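# Questions about the Murnura wall set (panel, rail and modules)

Updated Jul 27, 2022

We collected these questions from the letters which customers send to Prumix. Nam-gil Chae wrote the answers and Thierry Riviere checked the measurements. English is not the first language of either of us, so please write to us if some sentence is not clear.

**What do I receive in the box?**

You receive one grey plastic panel, one aluminium rail of 1000 mm, a bag of screws and a paper with the drilling positions. The electronic modules are sold separately. Cables are also not included, and many customers already have enough of them at home.

**Can I use the set in front of a ribbed metal wall?**

Yes, this is the most common use. Many small workshops and garages have such walls. Put the rail across the ribs and fix it only where it touches a rib. If you fix it over a flat channel, the screw will pull the rail inwards and it will bend a little.

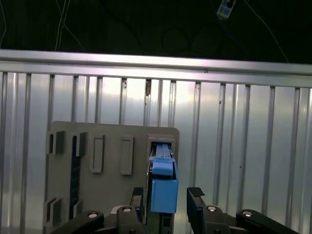

The rail should be as level as you can make it, but a small slope does no harm. We advise to mark both ends with a pencil first, then look from the other side of the room before you drill.

**Which side of the panel is the top?**

The tabs at the top and at the bottom are similar, and people ask us this very often. Look at the back, where an arrow is moulded into the plastic. It must point up. Older panels have no arrow, and for these you should follow the drawing on the paper.

**There are brown spots on my metal wall. Must I repair them before mounting?**

A small spot can stay if the surface is still hard and smooth. If it comes off under your finger nail, clean it with a fine brush, wipe it and paint it. Wait until the paint is completely dry. We cannot replace a wall, of course, but we can send a longer rail which reaches to a better place.

**How do I keep the cables tidy?**

Leave a loose loop behind the rail and tie it with soft tape. Please do not tie it too strong. Light cables are easier to find against a dark background, and so I use white ones for everything that I unplug often. The cables which always stay in place can be dark.

Write a name on both ends of each cable. It takes a quarter of an hour and you will be thankful later.

**The wall reflects my lamp and I cannot see the slots well. What can I do?**

Move the lamp to the side and a little lower. Matt plastic does not shine much, but the metal behind it can be very bright. Thierry hangs an old towel over the wall when he works in the evening.

**How much weight can the rail carry?**

2 kg for each fixing point. Please do not hang tools on it.

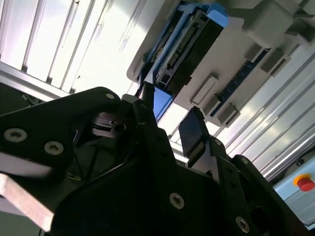

**May I mount a module with its connectors downwards?**

Yes, if there is enough room below for the plug and for the bend of the cable. Keep a space of 35 mm free. When you take out a plug, hold the plug itself and never the cable.

**Does the Matubbar panel fit on the same rail?**

The old one fits. The new one is wider at the tabs and needs the Vusodham adapter, which you can order from us by e-mail.

**How do I clean the panel?**

Use a damp cloth with a drop of washing-up liquid. For the narrow slots a dry paintbrush is the best tool. Disconnect everything before you start.

**Can I send the set back?**

You can return it within 14 days if no hole has been drilled in the panel. Put the screws back in their bag, please, and write your order number on the outside of the parcel.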